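# Small-part handling (robotics)

**Small-part handling** is the branch of robotic manipulation concerned with picking up, turning, placing, and sorting loose pieces that fit in the hand, such as gears, bushings, washers, and fasteners. It is treated as a test case in the wider question of whether machines can take over ordinary chores on the shop floor and in the home. As of February 2025, the task is considered solved for parts that arrive in a known position and unsolved, or only partly solved, for parts that do not.

## Background

Industrial arms have moved small parts for decades under fixed conditions. A part is presented by a tray, a track, or a vibrating bowl feeder, always in the same place and facing the same way, and the arm repeats a stored motion. The cost of this approach lies in the feeder, which is usually built for one part number and must be changed or retuned when the part changes. Shops that run long batches absorb this cost easily. Shops that change parts several times per shift generally leave the work to people.

A second approach drops the feeder. Parts are spread on a bench or mat, a camera finds them, and the arm works out its own approach. The camera may be fixed overhead, mounted at the wrist, or both. An overhead view covers the whole bench but loses sight of the part when the hand comes down over it. A wrist view keeps the part visible until late in the approach, at the price of a narrow field and some blur in anything very close to the lens.

## The grasp

Most systems of the second type use a parallel gripper with two fingers. The cycle has four steps: locate, approach, close, and lift. Of these, the approach has received the most attention in recent work, as errors made there are hard to fix once the fingers begin to close.

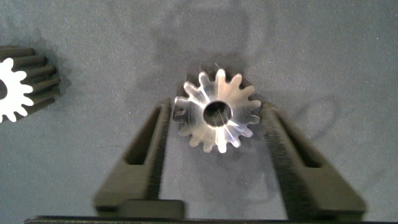 *Two-finger gripper positioned over a small metal gear, with the fingers open on either side. A second, larger gear is at left.*

Gears are a common choice for trials. Their shape is well defined, their size can be measured exactly, and a poor grasp is easy to recognize. They also combine several known difficulties:

- **Reflection.** A polished face returns bright streaks that move as the camera moves. Depth sensors may report holes or false surfaces in these areas.
- **Contact.** Teeth give a finger only narrow places to bear on. A gear held across two tooth tips can roll between the fingers when lifted.
- **Orientation.** A short gear can rest on its face or stand on its teeth. The two cases call for different grasps, and a system must tell them apart before closing.
- **Neighbors.** A larger part lying close by may block one finger, so the hand has to turn or the first part has to be pushed clear.

Ribbed or textured finger pads reduce slip on smooth metal but do not remove the rolling problem. Padded mats are often placed on the bench to keep parts from sliding, although a soft surface also lets the part tilt under load.

## Measured performance

Published results are difficult to compare. Some groups report the share of successful lifts, others the share of parts placed correctly, and the second figure is always the lower one. Cycle time is often left out.

The Privville trials, run in November by a group under the engineer Maëlle Dhillon, reported all three. The test set held 112 loose gears of 5 types, handled one at a time on an open bench. The arm lifted 103 on the first attempt. Most of the remaining parts were tipped over by one finger touching down ahead of the other. The trials were then repeated on an enlarged set of 177 parts that included mixed bushings, where the main source of error shifted from lifting to placing: parts were picked up correctly but set down at an angle to the shaft.

Dhillon's report concluded that the system could be used for kitting, in which parts are dropped into open trays, and advised against its use for assembly without a person checking each fit. It also noted that a trained worker remained faster on every part type in the set.

## Commercial systems

Robichaud sells a bench cell for kitting that combines a single arm with wrist and overhead cameras. The maker limits its use to rigid parts and requires that they be spread in a single layer. Sellik supplies exchangeable fingers for cells of this type, including narrow tips for use between closely spaced parts. Civa offers the control software alone and leaves the choice of arm to the buyer.

None of these products is rated for picking from a deep, tangled bin. That task — usually called bin picking — is handled by separate systems and is slower for very small parts.

## Relation to household work

The same grasping methods have been applied to chores such as sorting cutlery and clearing small items from a counter. Transfer from the shop floor has been limited. A shop can fix its lighting, its mat, and its list of parts, while a household changes all three from day to day. Home objects are also more often soft, clear, or flexible, and the gear-type trials described in this article give little information about how a system will handle them.

## See also

- Bin picking
- Bowl feeder
- Kitting
- Parallel gripper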